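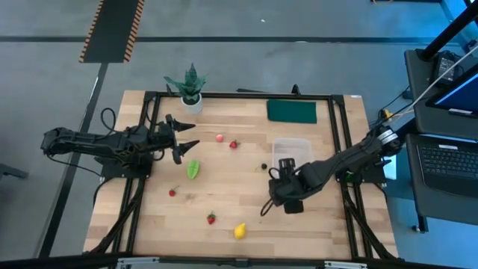
Marnthorpe water main replacement enters second phase

July 26, 2026

Replacement of the cast-iron water main beneath the eastern side of Marnthorpe has moved into its second phase, with 749 metres of new polyethylene pipe to be laid between the Onach Road junction and the Jarkerov pumping station.

The first phase, which began in March, covered the lower part of Onach Road and transferred 224 properties to the new supply. The old pipe had a nominal bore of 100 mm and had suffered repeated joint failures, mostly where it passes under the bus turning circle.

Contractor Orbán will use slip lining for most of the second phase. The new pipe is drawn through the existing main from pits dug at intervals along the verge, so the carriageway needs to be opened only at service connections and valves. Open trenching will be used on the final approach to the pumping station, where the old main changes direction twice in a short distance and cannot be lined.

Supplies will be interrupted in 11 sections. Each affected address will receive a card giving the date and the hours of the shutdown. Water may be cloudy when the supply returns, and the cold kitchen tap should be run until it clears. Washing machines and dishwashers should not be started before then.
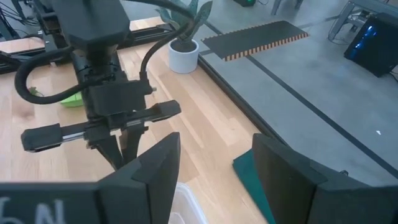 Tabletop of joined planks beside a grey concrete floor.

Temporary traffic lights will operate at the Onach Road junction while the pits are open. Buses will continue to use the turning circle, but the stop outside the pumping station will be moved to the opposite side of the road. Footpaths stay open on at least one side throughout.

Pressure testing and disinfection will follow each section before it is connected. The old main will be capped and left in the ground. Permanent resurfacing of the trenched length is to be carried out under a separate order.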